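Small-shop automation > Buying & budgeting

Second arm or more fingers? Budget closes in July

portela_bench
I have 1,080 to spend before July and a wish list that laughs at it. We're doing folded cardboard boxes with the Honard gripper and the yellow lattice fingers. A spare set is 40. The Benis wrist camera upgrade eats nearly everything else. Typical job:
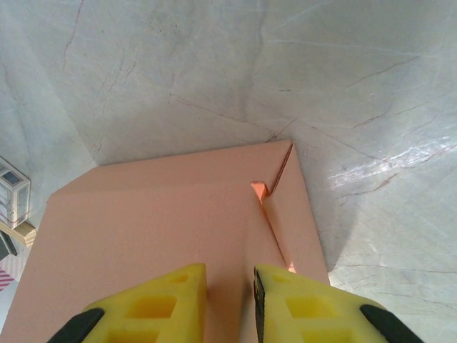

Pink box, fingers open, marble glare at no extra charge.

What would you buy first?

flapjack23
Fingers. Then more fingers. I went through 31 pairs last year and I'm considered careful.

gantry_aunt
Disagree. Fingers are groceries, they shouldn't come out of the equipment line at all. Get the camera.

portela_bench
Tell that to whoever approves my groceries. Also, a closed box is the easy part. Flaps are where my money goes, and I'd like a budget line that admits it. 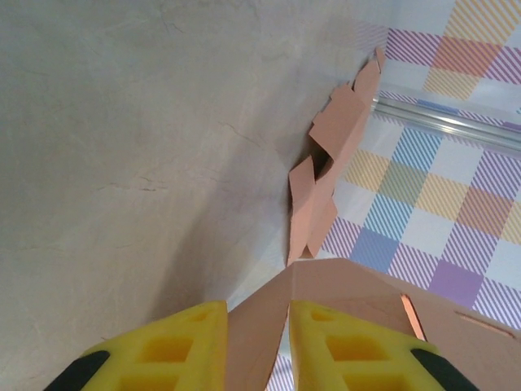

So I'm leaning toward four spare sets and a cheap lamp, and the camera can wait for next year's wish list.

gantry_aunt
A lamp. Fine. I withdraw half my objection.

flapjack23
Check Firero before you order, they charge shipping per bag. Ask me how I know.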